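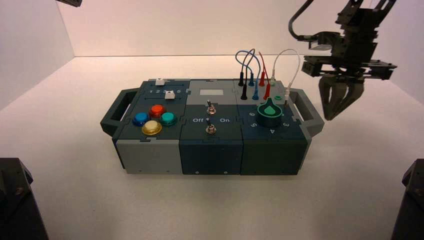

Corina Grecu

I have wanted a practice box for a long time. By that I mean one solid thing with a lot of different controls on it: buttons, switches, sliders, sockets. I teach an evening class in basic electrical repair, and most of the people who sign up have never held a test lead. They do better if they can put their hands on something before I start drawing circuits.

For years I used a plank. Leopoldo Lozano, who had the class before me, left it behind when he moved away, and it had a doorbell button, two light switches and a fuse holder screwed to it. It worked fine. It also weighed a lot, it had no handles, and the screws stuck out of the bottom and scratched every table in the building. In November the doorbell button finally cracked and I stopped bringing it.

The new box is three modules joined side by side, with a handle at each end. Buttons and sliders are on the left, toggle switches are in the middle, and the sockets for the test leads are on the right. I like that the sections are separate. I can tell a student to stay on the left one for the first half hour and they know exactly what I mean.

My first lesson plan ran 22 minutes and was too long. I had people doing the buttons, then the sliders, then the switches, then writing down what they did. By the switches they were bored. The version I use now takes 11 minutes and skips the writing. They work in pairs. One reads out the step, the other does it, and then they trade places. I keep the step cards in an old Haslam cookie tin, which is dented but closes tight.

The sliders took me a while to figure out as a teaching tool. I kept treating them as something to get through. Now I use them for talking about position and scale. I ask the student to put a knob at 2, then halfway between 3 and 4, and then we talk about what "halfway" means when there is no line printed there. That leads nicely into reading an analog meter the week after.
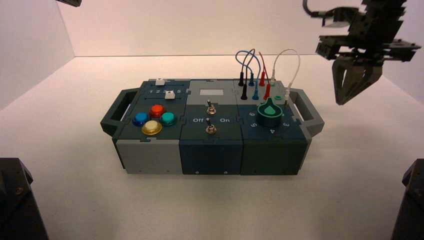 Test leads are where most beginners slow down. They hold the plug too far back, by the wire, and then it bends when they push. I tell them to grip the plastic and go straight in. Color matters too, and I am strict about it from the first night. With the black, blue and red plugs all in their sockets like this, I can ask for one color at a time and see who looks before they reach. Then I have them say the color out loud before they pull anything. It feels silly for one evening and after that it is a habit.

I also make everybody find the word "Off" before they touch the switches. Same idea. Look first, read it, then move your hand.

Still on my list: a padded bag, a longer set of leads, and a second tin for the cards on meters. Room 20 has better tables than the one we are in, so I have asked to swap for the spring session. If that goes through, I will post the new schedule along with the step cards for anyone who wants to print them.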